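Ticket 453: Second arm kit, quote review before purchase
Status: Open, waiting on vendor
Opened: January 2022
Owner: Nabil Aoun
Queue: Equipment planning

Original request

Godumum has sent a quote for a second two-arm bench kit, to be used for desk-item sorting (pens, pencils, scissors, small office stuff into trays). Please confirm we can approve it out of the current budget or say why not.

Entry 1, N. Aoun

Not approving yet. The quote says "complete bench station" and then leaves out the bench, the rail, the spare fingers and the cables. I asked for a line-by-line version. What came back was the same page with a nicer header.

Entry 2, N. Aoun

Line-by-line version received. The add-ons come to $2,000 before shipping. The fingers are listed as "consumable," a word that did not appear anywhere in the sales call. I asked how long a set lasts. Answer: "depends on use." I asked what use they assumed when they priced the support plan. No answer so far.

Entry 3, reply from Godumum support (pasted from email)

"Finger wear varies by customer. We recommend keeping 10 sets on hand. The support plan covers the arms and controllers but does not cover fingers, cables or mounts."

Entry 4, N. Aoun

So the plan covers the parts we haven't had trouble with. Our open issues on the first station are all cables and mounts — see the linked tickets. Asked Babić for a price on plain replacement fingers and on a rail of the same length. Also asked Andex, who only sell full kits and want a call first. Declined the call.

Entry 5, N. Aoun

Babić came back in March with a lead time of 19 days on fingers. Rail is a stock item. No support plan, but they will sell one finger at a time, and that alone makes the budget easier to write. They want to know the grip width we need. Fair question. The request never said.

Entry 6, N. Aoun

Went back to the requester for the actual item list. "Office supplies" is too wide to buy against. A click pen and a pair of scissors are different problems, and scissors lying down in a clear tray are different again. Clear trays also throw glare back at the wrist camera, so before anyone pays for a camera upgrade (Godumum's next suggestion) I want to see the same task tried with dull, solid-color trays. Trays are cheap. Cameras are not.

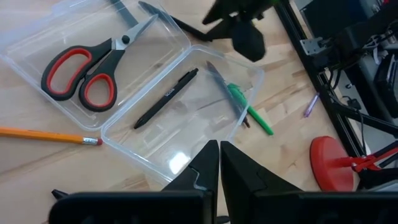
Lotus, who did the bench install last time, say they can mount a second station on the same type of rail if we supply it. They will not quote cable routing until they see the layout. I don't blame them. Cables were left off the first plan too, and we paid for that visit separately.

Entry 7, N. Aoun

Current position:

Kit: on hold. Price is okay, contents are not.
Support plan: no, unless cables and mounts are added in writing.
Fingers: buy a small trial order from Babić, test on station one.
Camera upgrade: no. Try other trays first.
Lamp: leave out of the quote, we can buy our own.

I still don't have a number showing that a second station gets more sorting done than running the first one longer. The vendor's chart has no units on one side. Requester to send logged hours for station one before this goes any further.

Next action: requester, hours and item list. Godumum, revised quote with cables and mounts shown as separate lines.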